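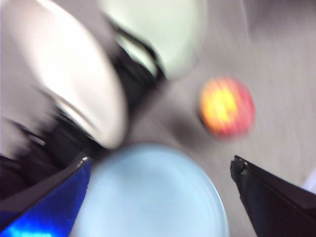
A light blue round dish on a gray tabletop.

How to Read a Quarterly Commercial Property Market Report

Quarterly market reports are issued by brokerages, valuation firms and public agencies, and they are often the first document a prospective investor or tenant consults. They are short and confident in tone, and they are easily misread. This guide sets out a procedure for working through such a report. It is intended for owners of small commercial buildings, pension trustees without a property background, and staff who have recently joined an investment or lending team.

Before you begin

Obtain the full report, including the notes at the back. The press summary will usually omit the definitions on which the headline figures depend. Have the report for the previous quarter and the report for the same quarter of the prior year available as well. A calculator or simple spreadsheet is sufficient for the work described here.

Step 1. Establish what is being counted

Turn to the notes and find the definition of investment volume. Some publishers count only completed transactions. Others include deals that are under contract. Many set a minimum deal size, and smaller sales are left out of the total altogether. Check whether land sales, hotels and portfolio transfers between related companies are included. Write the definition at the top of your worksheet.

Step 2. Identify the comparison period

A year-on-year change compares a quarter with the same quarter twelve months earlier. A quarter-on-quarter change compares it with the one immediately before. Property sales are seasonal in most markets, and the final quarter is commonly the busiest. For this reason a fall between the fourth quarter and the first should not be read as a downturn without further evidence. Note which comparison the headline uses, then calculate the other one yourself.

Step 3. Look for single large transactions

In a smaller market, one sale can determine the direction of the whole quarter. Consider a report on the office market in Drurkholm in which total volume stands at 3,530 million, of which 1,516 million came from the sale of one business park. Remove that sale and the remaining activity is 2,014 million. Repeat the exercise for the comparison quarter. If the trend changes direction when the largest deal is removed, record both results and give neither of them as the single answer.

Step 4. Separate volume from price

Volume measures how much money changed hands. It does not measure what buildings are worth. When buyers and sellers cannot agree, volume may drop sharply while recorded prices hardly move, as the only sales completed are those of the best buildings. Look for the yield or capitalization rate table and confirm whether it covers prime property only. Prime yields for Onholm, for instance, will say little about an older building in a secondary location such as Turulcombe.

Step 5. Examine vacancy and rent together

A vacancy rate should be read beside the rent figure and the incentive figure. Landlords frequently hold the advertised rent steady and offer longer rent-free periods. If the report gives only the advertised rent, treat it as an upper limit. Ask the publisher whether space offered for sublease is included in vacancy, as practice varies.

Step 6. Treat the outlook as opinion

The closing section normally contains a forecast. Read it last. Compare it with the forecast in the prior year's report and note how closely the earlier one matched events. A publisher that also earns fees from transactions has a commercial interest in activity, and readers should bear this in mind.

Step 7. Record your findings

Limit the summary to one page. State the definition used, both rates of change, the effect of the largest transaction, and any table you were unable to reconcile. Attach the worksheet. Reports are sometimes revised, and figures published in November may differ from those shown for the same quarter in the next edition.

Filed under: Commercial Property, Market Data, Guides

Comments

Ostap Palamarchuk
Step 3 was useful. I went back through our last 2 reports and the largest deal was more than half of the total in both. We had been quoting the headline to our board.

mtrask
Does anyone know if currency conversion is normally done at the quarter-end rate or the rate on the day of the sale? Our report has a note on it but I can't make sense of the wording.

leasing_desk
@mtrask Varies by publisher. Ours uses the quarterly average. It would be worth adding to Step 1.

R. Türkmen
I would add a line on sample size to Step 5. I have seen average rents quoted from roughly 20 leases with no mention of it outside the notes.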